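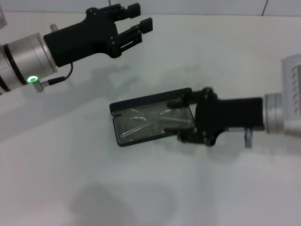 Zweiarmige Aufnahmen am Küchentisch: was bei mir funktioniert

Seit Oktober sammle ich Beispiele für ein lernendes System. Ich steuere also zwei Greifarme von Hand durch ganz normale Haushaltsarbeiten, Dosen umräumen, Deckel aufsetzen, Schachteln weiterreichen, und jeder Durchgang wird gespeichert. Angefangen habe ich ziemlich planlos, und mein halbes erstes Material konnte ich wegwerfen. Ein paar von euch haben nach meinen Tricks gefragt, also bitte sehr, ungeordnet wie immer!

Erst der Tisch, dann alles andere

Vor jeder Sitzung wische ich die Platte mit lauwarmem Wasser und einem winzigen Spritzer Spüli ab und reibe mit einem Mikrofasertuch trocken. Keine Möbelpolitur, bitte! Die habe ich einmal genommen, und danach rutschte mir jede Schachtel weg, sobald ein Finger sie nur antippte. Fettfinger auf hellen Tischen sieht man übrigens am besten, wenn man sich hinhockt und flach gegen das Licht schaut.

Flache Kästen und klare Deckel

Durchsichtige Sachen sind die Diven unter den Haushaltsgegenständen. Sie spiegeln, sie verkratzen, und der Rand verschwindet gern im Hintergrund. Ich greife flache Kästen deshalb an der schmalen Seite, und zwar am festen Rahmen, nie am Deckel. Dann langsam anheben, einen Moment stillhalten und erst danach die zweite Hand heranfahren, mit weit offenen Fingern. Wer beide Arme gleichzeitig losschickt, schiebt sich den Kasten vor allem über den Tisch (frag nicht, wie oft mir das passiert ist).

Staub auf klarem Kunststoff bekommt man mit einem leicht feuchten Brillenputztuch weg. Trockenes Küchenpapier macht feine Kratzer, und die glitzern dann in jeder Aufnahme mit.

Licht

Eine Schreibtischlampe von der Seite sieht gemütlich aus und macht nur Ärger. Ich lasse die Deckenlampe an und ziehe das Rollo halb herunter. Am schönsten wird es bei mir gegen zehn Uhr vormittags, aber das hängt natürlich von eurem Fenster ab.

Patzer behalten

Mein liebster Tipp stammt von Buppha Kamolrat, mit der ich mir die Aufgabenliste für unser kleines Projekt Kaewkla teile. Früher habe ich jeden misslungenen Griff gelöscht. Sie hat mir das abgewöhnt: Wenn der Kasten schief hängt und man ihn sauber wieder absetzt und neu fasst, ist das ein prima Beispiel. Markieren, behalten, weiter. Gelöscht wird nur noch, wenn ich mittendrin ans Telefon gehe oder die Aufnahme hakt.

Startposition jedes Mal ändern

Ein bisschen drehen, ein Stück nach links, mal näher zur Wand. Ich hatte anfangs 208 Durchgänge, in denen die Schachtel praktisch am selben Fleck lag. Könnt ihr euch denken, was das System konnte, als ich sie eine Handbreit verschoben habe? Eben. Inzwischen sind wir bei ungefähr 3.000, und die sind wunderbar durcheinander.

Kleinkram

Greiferfinger reinige ich mit Isopropanol auf einem Wattestäbchen, bei Gummibelägen lieber nur mit Wasser. Kabel so legen, dass sie auch bei ganz gestrecktem Arm nicht spannen. Nach zwei Stunden ist Schluss, danach werden meine Bewegungen fahrig, und das lernt das System sonst mit. Und die Dateinamen gleich nach der Sitzung vergeben, solange der Tee noch warm ist!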